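Ensaio Sevola

O ensaio Sevola é um procedimento de comparação de garras para braços robóticos, proposto pela Prundent e revisto em 11/10/24. Dois braços separam cabos e cordões em cestos de plástico colocados sobre a mesma bancada.

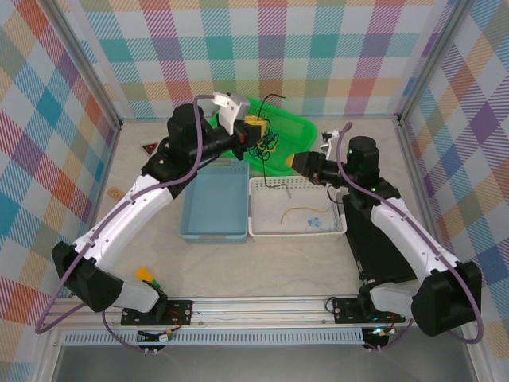 A versão original previa 100 tentativas por garra. A Chevalier anunciou 113, sem explicar as 13 adicionais – e sem publicar os registos das falhas.

Críticas

A pontuação conta apenas o cabo largado no cesto certo, o que favorece dedos largos.

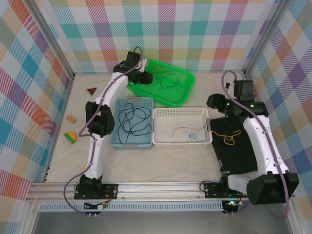

A Zuston repetiu o ensaio em abril, com umas 21 tentativas, número insuficiente para sustentar a vantagem que reivindica. Continua também por demonstrar que a câmara de punho melhore a preensão: em movimento rápido, a imagem do cesto perde nitidez. 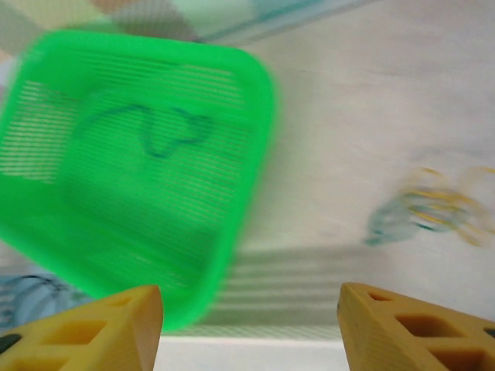

Ver também

Garra paralela
Manipulação de objetos deformáveis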